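Rate limits on a small login endpoint

17 Oct 2019

I run the account server for Drumetti, a parts-ordering site for small workshops. In July the login endpoint began to receive more failed attempts than the user base could explain. The passwords being tried were not guesses. Each username was tried once or twice, with one specific password, then dropped.

The old limit was 20 failures per IP address per hour. It did nothing useful. The traffic came from a wide pool of addresses, and most of them stayed at 9 failures or fewer before moving on. Blocking by address only caught one of our own customers, a training shop with every bench behind a single router.
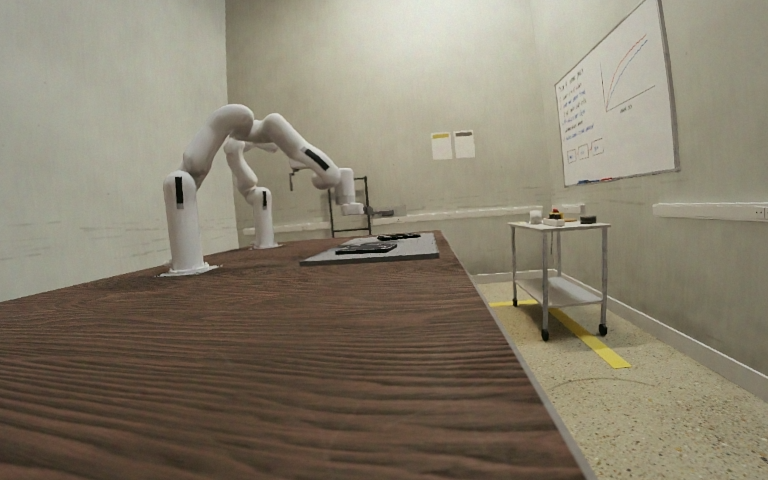
Two white arms at a wood-grain table, with a grey board lying on it.

I replaced the single counter with two. The first is keyed on the username and ignores the address. The second is global and tracks the ratio of failed to successful logins over a sliding window. When the ratio crosses the threshold, every login from a device without a known cookie gets an extra step by email. Known devices see no change.

The counters live in Vorinstead, which we already used for sessions. Keys expire on their own, so there is no cleanup job. The one mistake I made was storing the username as typed. Case variants got separate counters. Lowercase and trim before hashing the key. 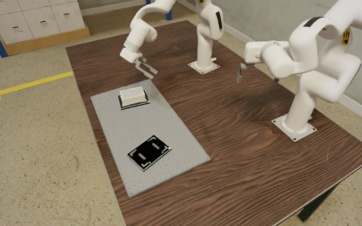 The next step was checking new passwords against a list of leaked ones. Nigam does this locally from a sorted file of hashes, and a lookup is fast enough to run inside the signup request. I did not run it against existing accounts, as we only hold salted hashes. Those get checked at the next successful login, when the plain password is briefly in memory.

Of the first 1,000 logins checked this way, 2 were already in the attackers' request logs with the correct password. Both accounts were reset and the owners were told.

Still open: the mobile app uses an older Brirkamov client library that treats the extra email step as a server error and retries. Until that is patched, app logins skip the second counter.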